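Search Flelville Kids Explain Desk
Type a question and press Go

Can a Robot Clean My Room Yet?

Reading time: 4 minutes

Somewhere right now a kid is standing in a messy bedroom, waiting for technology to catch up. If that kid is you, I have news, and you may want to sit down. If you can find the chair.

Robots are already very good at some jobs. They weld car doors. They stack boxes in warehouses as big as small towns. A robot at a bottling plant can put on 3342 caps before lunch and never once ask what's for lunch. So why can't one hang up your coat?

Start with the bottle caps. Every cap is the same shape as the one before. It shows up in the same place, facing the same way. The robot doesn't need to be clever about caps. It needs to do one move, very exactly, until somebody switches it off.

Your coat refuses to be like that. Drop it on the floor 14 times and it will land in 14 different heaps. Sometimes the hood is on top. Sometimes a sleeve has gone inside out and swallowed itself. People who build robots call cloth "deformable," a fancy way of saying it changes shape when you touch it. Push a box and you have a box in a new place. Push a coat and you have a whole new coat problem.

First, find the coat

You can spot a coat on a bed in less time than it takes to groan about it. You've seen thousands of them, and you know what one looks like folded, squashed or sat on by a cat.

A robot gets a picture from its camera and has to work out which bits are coat and which bits are everything else. This is harder when everything else is also cloth. Blankets have folds, sheets have folds, and a blanket with a busy pattern has folds and cartoon animals. Where does the sleeve stop? Is that dark patch a lining or a shadow? You have never had to wonder, and you've probably never said thank you to your eyes for it, either.

Then, grab it

Hold up your thumb and one finger and pretend the rest of your hand went on vacation. Plenty of robot hands are like that: two fingers that open and shut. Engineers call this a gripper.

Now try picking up a puffy jacket that way. Pinch only the slippery outside and it may slide out. Pinch too much and you bring the blanket along for the ride. And once the jacket is in the air, it droops and twists, so whatever the robot figured out a second ago is already old news.

A puffy jacket, a penguin blanket and two black fingers:
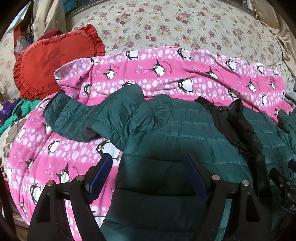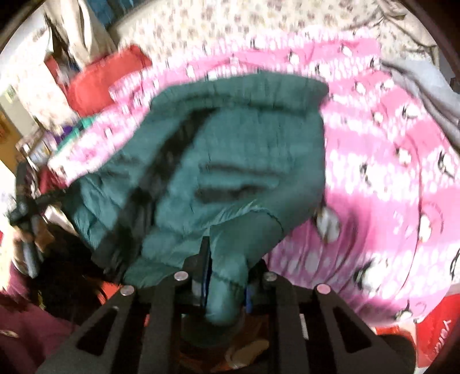
Then there's the folding, or the hanging, or whatever your household has decided counts as "away." Hanging a jacket means finding the shoulders. Folding one means laying it flat, and puffy jackets have strong opinions about being flat.

So how do robots learn?

Mostly by copying. A person does the chore over and over while the moves get recorded, and a computer hunts through all those tries for what they have in common. In Omville, a small workshop called Adjei has a helper named Flivus that learned this way. Flivus is two arms on a cart. It had 455 recorded tries to learn from, all of them jackets, which must have been a thrilling month for whoever had to do them.

By November, Flivus could pick up a jacket and get it onto a hook. It took 9 minutes. It was also stumped by a raincoat, which it tried to hang up by the pocket.

That sounds silly, but think about what it was up against. A raincoat is thin and floppy and has no puff. To us it's obviously a coat. To a machine that has only met puffy ones, it could be a tablecloth with buttons.

Speed is the other trouble. You can hang up a jacket in a few seconds (I am told this is possible, though I've seen little proof). A slow robot is fine for one jacket. For a whole bedroom floor, it would still be going when you came home from school the next day, and by then you'd have dropped another jacket.

What about the robot vacuum?

Good question, and yes, it counts. A robot vacuum really does a chore by itself in ordinary homes. Look at how it gets away with it, though. It stays on the floor and it doesn't pick up anything bigger than crumbs and dust. When it meets a sock, it either goes around it or eats it and gets stuck. Guess who has to move the sock.

So can a robot clean my room?

A bit of it, slowly, with a grown-up engineer standing nearby looking worried. Machines are getting better at cloth, and one day you may be able to point at the floor and walk off.

Try this while you wait: put on oven mitts, close one eye and hang up your jacket. Time yourself. Then try a raincoat. If you beat 9 minutes, you're ahead of Flivus, and you've also hung up your jacket, so you might as well do the others.

Get a new question in your inbox every month! Ask a grown-up to sign you up for the Flelville Kids newsletter.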